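Cable rules for small desktop arms, worth the bother?

Our makerspace draft says every lead must be clipped down before an arm is powered, even a hobby one. I'm not convinced. My sorting bench:
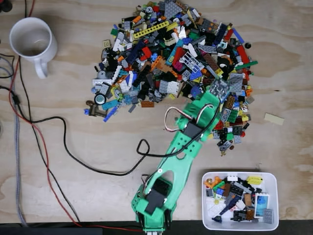
Sakda Inthanon

The long black cable lies loose on the table and I'd leave it so. What's the harm at this size?

MajBritt_H
The harm is a lead dragged into the joint. And why is there a mug on the same table as the wiring? Drinks off the bench, that's the one rule I'd keep.

hsalian
Disagree, the mug's empty. Rules copied from factory cells make people ignore all of them. I'd want a marked reach line and a switch you can get at.

Sakda Inthanon
Same bench, arm clear of the heap: 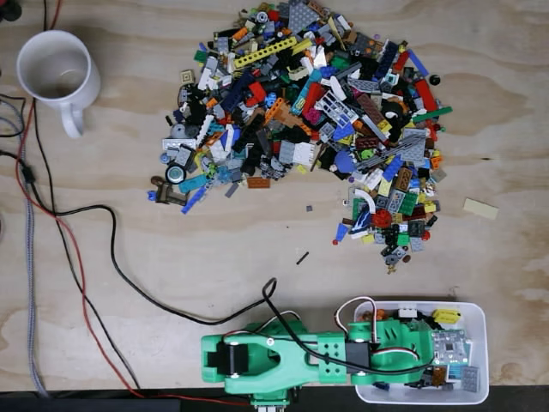 Arm lying across the front of the table, bin to its right

MajBritt_H
Still a cable looping over from the left. Clip it.

hsalian
One clip, fine. Not a two-page form.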